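Drondell desks are sold as a single workstation or in runs with a shared partition. The price covers the desktop, the frame, the cable opening with its lid, and one fabric panel. Trays and nameplates are ordered separately.

## Drondell Workstation with Fabric Partition

The top is a plain off-white surface with a matte finish. It was drawn up for people who still handle a lot of paper: print rooms, school offices, records desks, training centers. We kept the front of the desk free of fittings so that a full stack of letter-size sheets can be put down, straightened and turned without bumping into anything.

The matte finish cuts down on glare from ceiling lights. Sheets slide on it, but not so easily that a stack spreads out when you press on it to line up the edges. 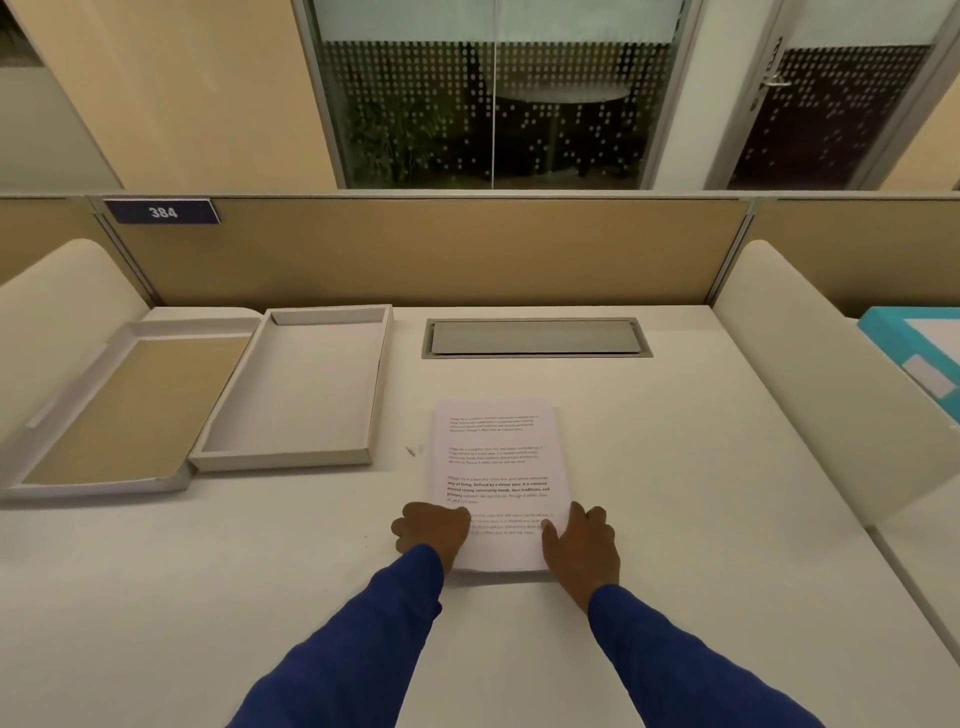
Most customers put the trays on the left and keep the middle clear for work. Left-handed staff often swap this around. The trays are not fixed to the desk, so you can move them at any time.

### What comes with each desk

- Off-white desktop, matte
- Steel frame with leveling feet
- Recessed cable opening with a gray metal lid
- Tan fabric partition with a light gray aluminum frame
- Hex key, spare bolts and a printed assembly sheet

### Cable opening

The opening is set into the top near the back, in the center. The lid sits inside the border and lifts out with one finger. Power strips are not included. A standard strip will rest in the steel basket under the opening, and the cords come up through the gap at the back of the lid.

If you don't need power at the desk, leave the lid closed and use the area like the rest of the top. Please don't stand a printer on it. The lid will hold a binder or a lamp, but it was not built for a heavy load.

### Partition panel

The panel is covered in woven tan fabric and takes ordinary push pins. It clamps to the back edge of the desk. Two desks placed face to face can share one panel, and if you order them that way we take the second panel off the price.

To clean the fabric, vacuum it with a brush head. For marks, use a damp cloth and a little dish soap, and let it dry before pinning anything to it. Replacement covers can be ordered in tan or gray.

### Nameplates

Nameplates are dark navy with white characters and mount at the upper corner of the panel. You can order them with a desk number, a name, or both. Send us a list in a spreadsheet, one line per plate, spelled the way you want it to appear. Lihua Xia puts the plate orders together and will send a proof before anything is cut. Plates with numbers only ship with the desks. Plates with names take 5 working days longer.

## Pradley Paper Trays

Pradley trays are shallow and open at the top, with raised walls low enough to reach over. They come in two sizes.

**Large tray.** Light gray rim with a tan base. This is the one to get for finished work or anything waiting for a signature, as there is room to lift a stack out with both hands.

**Small tray.** Light gray inside and out. It suits incoming sheets, forms or blank stock.

The trays do not stack on each other. If you need stacking trays, look at the Ravn range instead, which has posts at the corners.

## Loading and squaring paper at the desk

Augustina Asamoah wrote these steps for the assembly sheet, and several offices asked to have them on the page too.

1. Clear the middle of the desk and check that the top is dry.
2. Take the stack out of the tray and lay it flat in front of you.
3. Hold the stack near its lower corners, thumbs on top and fingers underneath, and bend it upward so the sheets come apart a little at the edges.
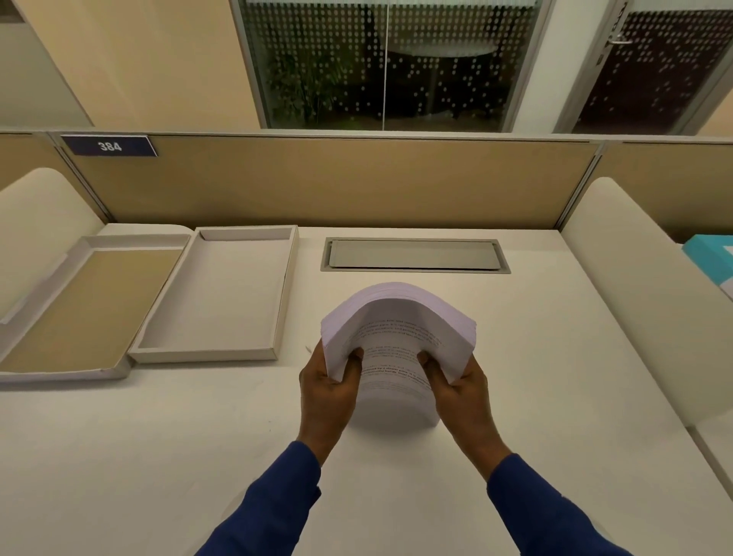
4. Let the stack go flat again, turn it, and bend it from the other end.
5. Tap the long edge on the desk, then the short edge.
6. Lay it down and press the corners even with your hands.
7. Put it in the printer or back in the tray, printed side up.

## Care

Wipe the top with a soft, damp cloth. Toner dust should be brushed off dry first, or it will smear. Ballpoint ink comes off with rubbing alcohol on a cotton pad. Don't use scouring powder or the rough side of a sponge on the matte finish, since it leaves shiny patches that can't be taken out.

## Ordering

| Item | Code |
|---|---|
| Drondell desk with panel | DR-366 |
| Pradley tray, large | PR-L |
| Pradley tray, small | PR-S |
| Replacement panel cover | DR-C |

Desks ship flat in two cartons. Allow 8 working days for orders of a single desk. Runs of more than eight desks are scheduled by phone with Magdy Bensaid, who will need a floor plan and the width of your doorways.

Page updated Dec 20, 2025. The blue panel cover is no longer available.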